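Sim eval vs real arm ranking – anyone else trying this?
Forum: Manipulation / Simulation and Eval

boychuk_fan
Mar 31, 2018
OK so quick writeup before I lose my notes. We've been testing whether ranking policies in sim gives the same order as ranking them on the real arm. Four policies, all trained on the same demos, 200 rollouts each in sim. Sim side is a kitchen counter with clutter, random lighting, random junk in the background. Task is "pick up the apple", nothing fancy.

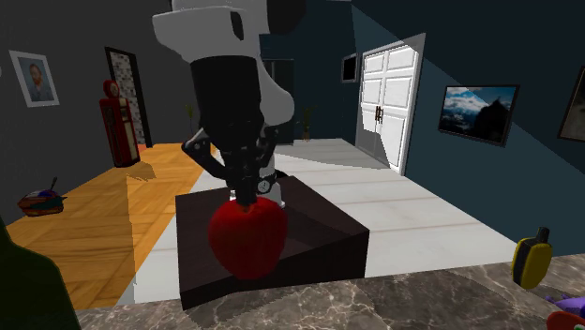

Short version – the order came out the same as on hardware, but the absolute numbers are way off. Sim is much harsher on all of them. I don't care much as long as the order holds. Scoring is the Zenden script with the default lift check.

gripnslip
Same order with four policies isn't much. You could get that by luck. What's the gap between second and third?

boychuk_fan
Small. Second and third are 17 rollouts apart in sim. First and last are miles apart tho.

gripnslip
So really you've shown sim can tell a good policy from a bad one. Fine, useful, but thats not the title of your post.

cenurgate_dev
Disagree a bit. If I can throw out the bad ones without tying up an arm I'm happy. We did more than 2,684 sim rollouts at Cenurgate before touching hardware and it saved us weeks. Do you look at the wrist view at all or only score the end state?

boychuk_fan
Both. End state for the score, wrist view for sorting the failures by hand. Slow but you learn a lot more.

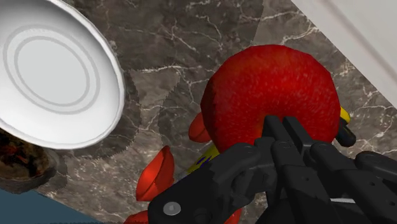 Biggest bucket is fingers too close together on approach. Policy closes early, bumps the fruit, then keeps going like it has it. Second bucket is small toys right up against the target. Fewer of those than I expected.

jusport77
Does the early closing happen on the real arm too? We run the Jusport grasp set and never saw it on hardware, only in sim. Ended up being the contact settings.

boychuk_fan
Yes but less often. Havent touched contact settings, might be worth a sweep.

gripnslip
If the failure mix is different then the matching order is partly an accident. Two wrongs etc. I'd want the failure types to line up before I trust it for anything close.

cenurgate_dev
That's a high bar. Nobody's sim clears it.

gripnslip
Then nobody should be picking between close policies in sim – pretty simple.

boychuk_fan
Fair, I'll reword the title. Also logging a side view now so the approach is easier to check.
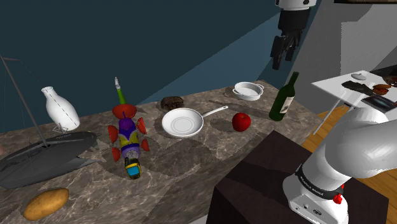

Next round changes the clutter layout only, same lights and same start pose, so we can see which one the policies are really sensitive to. Contact sweep after that. Probably June, arm time is tight.

jusport77
Post the per-layout numbers when you have them, not just the average. The average hid everything for us.

boychuk_fan
will do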